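Skaltangate list archive: home and shop arms
July 22, 2018
Posted by: the Hughes Street workshop, bench by the window

Re: [skaltangate] gripper overshoots on anything round

Earlier in this thread, a list member wrote:

> Mine stops fine on boxes, but on cups and jars it
> sails past center every time. I've re-zeroed the wrist
> until the screws complained. Is it the Zirkgate
> firmware, or is it me?

A bit of both, I'm afraid. I had the same trouble for most of July and blamed everything in the shop except my own settings file.

The stock Zirkgate build finds the middle of whatever blob it sees. A box has an obliging middle. A mug has a handle, so the blob's middle sits off toward the handle and the arm goes politely to the wrong place. Jars shouldn't do this, but a shiny jar throws enough glare to grow a handle of its own.

What I changed, in order:

1. Approach speed down to 40 percent for the last stretch. Dull to watch. Leave it in.

2. Finger pads. I had the thick ones from the Sitis kit, and they steal 11 mm of opening between them. Thin ones went on in an evening, including the time spent looking for the hex key I was holding.

3. Center on the rim, and ignore the body color. My test piece is a red mug with a white inside, on a white tabletop, which I chose for looks and have regretted ever since. The rim against the red is easy. On the side away from the handle it's white next to white, and the edge finder gets philosophical. I fit the oval from the good side and let it guess the rest.

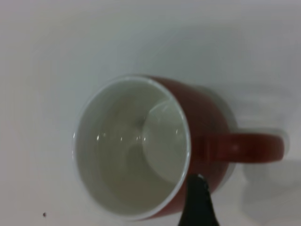 4. Grip the wall, if your fingers allow it. One finger in, one out, and the handle stops mattering. Close slowly.

After all that I ran 423 tries over a couple of weeks and logged 18 misses, most of them before the pads. The log is a mess but I'll send it to anyone who asks.

If yours still overshoots on jars, post your rim threshold. Mine was set by a previous version of me who had no business near it.

--
This archive uses cookies to remember your reading preferences. Subscribe to the weekly Skaltangate digest.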